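Home | Features | Style | Archive
Print this article | E-mail this article

The secondhand shop Karlijn Van Dijk opened in Curneck sells clothes by weight. She took in 293 pounds of donations in February, most of it knitwear and children's coats.
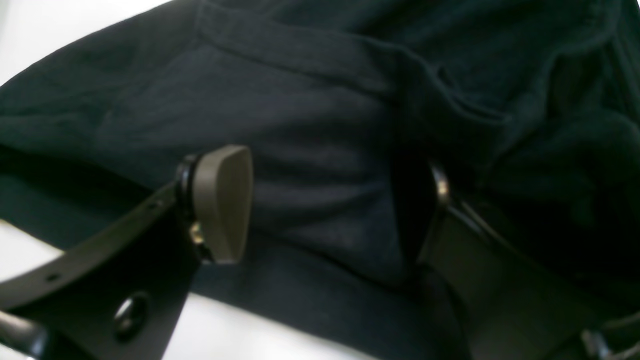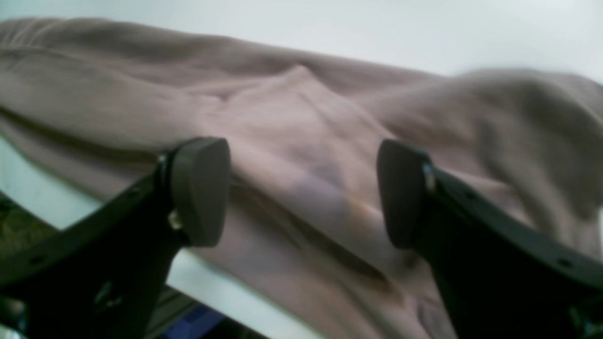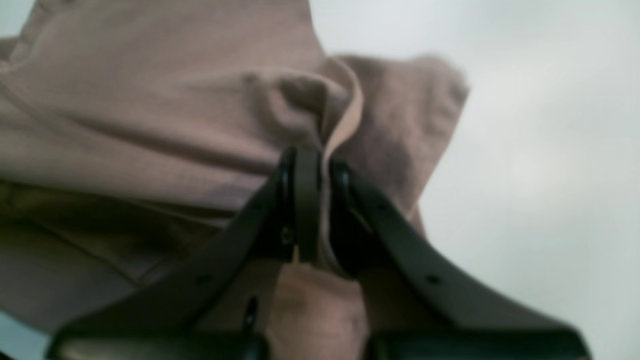

Rent is her biggest worry. The lease has seven months left, and the landlord wants more. Van Dijk has looked at a smaller place near the bus station, where the back room floods. "I'd lose the coat racks," she said. "Coats pay the rent."

Features | Next article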